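3.2 Teaching by remote control in simulation

We were eager to see how much a person could teach the arm through the wrist view alone, so the Zeltaleck task was built entirely in simulation. The operator steers the arm with a handheld controller and watches the same round wrist image that the policy later receives. Every operator got 2 practice runs before recording began, and we then kept 200 demonstrations for training. Shadows turned out to be a wonderful stress test! They move with the arm, and a die can sit in full shade while its neighbors do not (Figure 2).
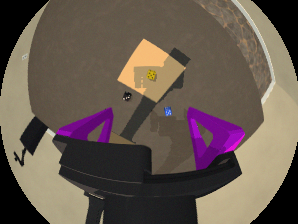

Figure 2. Simulated wrist view in the Zeltaleck dice task. The yellow die lies on the orange panel, in shadow; the black and blue dice are on the tabletop.

3.3 Training the policy

All demonstrations were resampled to a common rate and trimmed at both ends. We dropped 17 further recordings in which the operator paused for too long. The policy was trained with the Hikus toolkit, using the default settings.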